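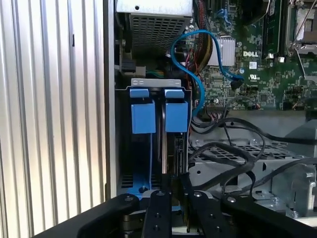 Drive bay of a Dell desktop at the Fotness refurbishing shop in Westley.

The shop takes in retired office computers, strips them for usable parts and puts the good ones back into service. Until July, all of the opening and unplugging was done by hand. Now two robot arms share the work on one bench, and the people who used to do it have different jobs, though not easier ones in every case.

"I spent my first week just writing down what my hands did," said the bench lead, who has been with Fotness for 4 years. "Where I held a drive, which clip I pushed first. I'd never had to say it out loud before."

Those notes went to Erraji, the firm that set up the arms. The bench lead still gets called over when a new case model comes in, and so does the rest of the crew. Every model hides its latches somewhere else.

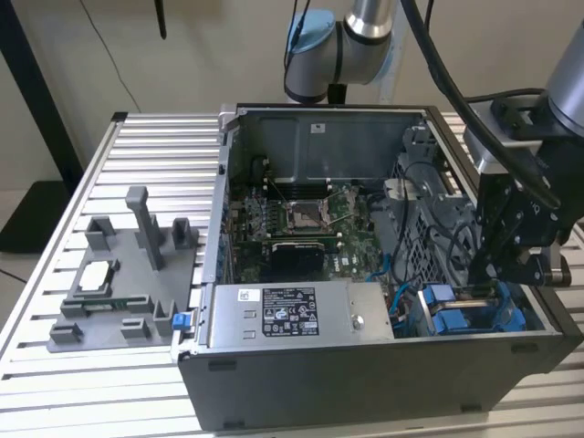

The old target was 105 machines a week for the whole crew. The shop hasn't set a new one. "We're slower on some days than we were before," the bench lead said. "Cables are hard. A person feels when a plug is stuck and stops pulling. We're still working on that part."

Pay stayed the same, and the hours did too. What went away was the bending. What came in was more screen time, more waiting, and a log sheet that has to be filled out each time someone steps in. The bench lead doesn't care for the log sheet.

"You used to get into a rhythm. You'd have the radio on and do ten in a row. Now I stand there and watch, and then I have to be quick."

Asked whether the younger workers see it that way, the bench lead shrugged. Some of them asked to train on the arms and some asked to move to testing, where the work is still done by hand.

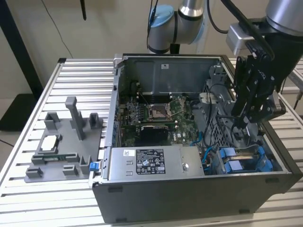
Endora thinks the shop should have asked the crew before it signed anything, and that the training came a month too late. The bench lead agreed with the second point.

"We learned it with the orders piling up. I'd do that differently. Get people on it first, then move the work over."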